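Been getting the same question from new people at Cindel, so I'm putting our simulation reporting rules in one thread. These are for manipulation policies tested in rendered kitchens. Salma Kettani and I rewrote them in June.

1/ A success rate without the trial count doesn't go in a report. "56 percent" means very little on its own. "56 of 100" is fine.

2/ Write the success condition before the first run. For a mug task, say how high it has to be lifted and how long it has to stay up. If you change the condition later, all the old runs get scored again.

3/ Fix the seeds and publish the list. Ours has 1000 layouts. Training can touch the first 406 and no others.

4/ Clutter stays in. If a layout puts a bowl right next to the mug, you run it that way. Don't pull objects because the arm keeps bumping them.

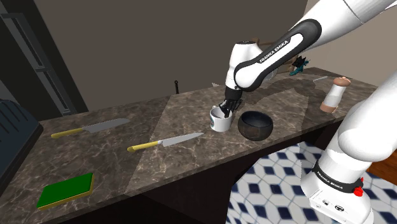 5/ Contact with anything except the target gets logged, even when the grasp counts as a success. We had a policy at Mundar that looked great until Imre Bakos went through the contact logs. It was shoving things on nearly every run.

6/ Knives are their own category. A touch on a blade is a fail, full stop. I know some groups treat it like any other contact. We don't, and I'd argue with anyone who wants to relax it.

7/ Keep the joint limits and speed caps you would use on the real arm. If the simulator lets you go faster, you still can't.

8/ Say "simulated" in the title and in every figure caption. The methods section is too late - people copy the plot and leave the text behind.

9/ Failed runs get saved the same way as good ones, with full state and video. Disk space is cheap.

Still open: what to do about physics glitches. Right now we count them as failures and flag them. Salma wants a separate column. Replies welcome if your lab has a written rule for this.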